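Subject: Re: [teach-by-hand] Strap on hook task, hand-held grippers or remote control?

Dear all, a short report from our side, and then my answers inside the quoted message.

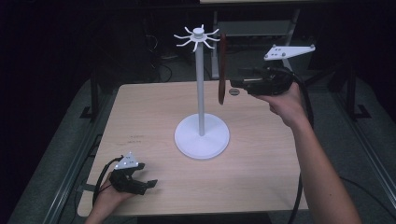 Radwa Amrani wrote on August 8, 2019:

> I am still not convinced that hand-held grippers give better demonstrations than remote control. With remote control you record only motions which the arm can really do. With a gripper in the hand, people turn the wrist in ways that no arm can follow, and you learn this only at replay.

It is a fair point, and we had this problem at first. Our early recordings at Nornell were made by people who were fast and elegant, and many of their motions were useless for the arm. Now we check every recording against the joint limits on the same day. Of 3002 demonstrations in the set, 669 were refused by this check, and most of those are from the first period. I would prefer a lower number, but with remote control we would not have reached even half of the total in the same time.

> How do you treat the hand that does nothing? In our data from Irkach the second arm waits, and the policy learned to wait also when it should help.

We had long discussions on this. For hanging a strap, one gripper does the main work and the other stays near the front of the table with the jaws open. We record its pose all the time, also when it rests. I do not cut these parts. What helped us was to mix in tasks where the left side must hold something, so that resting is not the only thing it ever does.

> Do you lose tracking when the wrist turns toward the stand?

Sometimes, yes. The plate with the markers sits on top of the gripper, and if the person leans too much forward, the head or the shoulder covers it. We ask people to keep the elbow low and to come to the hook from the side. If the gap in tracking is longer than 5 frames, we throw away the recording. Shorter gaps we fill by interpolation. Please do not fill longer gaps, we tried it and the replay was jumping near the hook, exactly where you need it smooth.

> And the cables?

They are annoying, I agree. Lead the cable back along the forearm and leave a free loop before it goes down to the floor. Without the loop, people feel a pull when they lift the strap, and they correct for it without knowing. You can see this correction in the data as a small hook at the top of the motion.

One question back to the list: has somebody used the Ciltus converter with two grippers? With one it works fine for us. With two it exchanges left and right if both start at the same height. I wrote to El Idrissi also, but I have no answer yet.

We plan to share the cleaned set in November, with the refused recordings in a separate folder, in case someone wants to study them.

Best regards,
Umut Yazıcı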